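The Orange Cloth

Lamisi Bawa started at Pinwood on a Friday, in the large room with the ribbed ceiling.
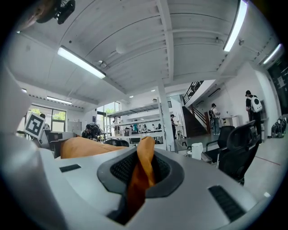 Morning

Cecilia Dankwa gave her a gripper and a cloth and told her the job was folding.

"Folding what?"

"That. You pick it up with the gripper, you fold it, you put it down. Then you shake it out and start again. Press the pedal when you start and press it when you stop."

"And the robot watches me?"

"The robot isn't here. The robot's in Irncombe. It gets the recordings."

Lamisi put her hand in the grip and squeezed. The fingers closed. She picked the cloth up by what she thought was a corner and it came up twisted, with a point at the top like a napkin in a hotel. She put it down, pressed the pedal and tried again.

By eleven she could do a half fold without dropping an edge. The second fold was harder. The gripper was heavier than it looked, and it pulled at the wrist whenever she turned it over. Cecilia came past and moved her elbow in a little.

"You're doing it as if you were being marked," she said.

"Am I not?"

"Someone checks them. Yayra throws out the ones with no fold in them. The slow ones he keeps."

Dinner time

They ate outside. Yayra Appiah had brought rice in a tub and gave half of it to Cecilia without asking whether she wanted it. Lamisi asked him what he looked for.

"Start, finish, cloth in view, no bare hands on the cloth," he said. "You had four this morning where you put your other hand in."

"It was slipping."

"I know. I could see it was slipping. Next time let it slip and pick it up again. They need those more than the good ones."

She thought about this while she ate her sandwich. In her last job, at the laundry in Jonport, she had folded sheets with a woman called Dagný Eskildsen, who took the far end and walked towards her all day. They had hardly talked. If one of them lost a corner the other waited. The laundry had shut in October and Dagný had gone to live with her son.

"Did you fold before?" said Cecilia.

"Sheets. Eleven years."

"Then you'll be fast."

"I had two hands," said Lamisi, "and there were two of us."

Afternoon

She let it slip. It felt wrong the first few times and then it felt like nothing much. The cloth slid out, she opened the fingers, went down for it, found the hem and lifted. Press, fold, fold, press, shake.

At half past three Ilham Jugah came down from the office with a laptop and asked if she wanted to see. He had a clip from Irncombe, made that week, of an arm fixed to a bench. The arm took hold of a blue towel, lifted it, lost it and stopped in the air for a while. Then it went down again and missed.

"What does it do now?" said Lamisi.

"That's the end of the clip. It doesn't know to look for the hem. It goes back to where the corner was."

"The corner's moved."

"Yes."

She watched it once more. She had trained two girls at Jonport who did the same thing on their first day, reaching for the place and not the cloth. She had stood behind them and said hem, hem, until they stopped.

"Can I do some that are only that?" she said. "Dropping it and finding it?"

Ilham said he would have to ask. Then he looked at the sheet on his screen and said she could do thirty-seven and he would ask afterwards.

She went back to her place, pulled the sleeve of her jumper clear of the grip and pressed the pedal. She lifted the cloth and opened the fingers.

"Hem," she said under her breath, and went down after it.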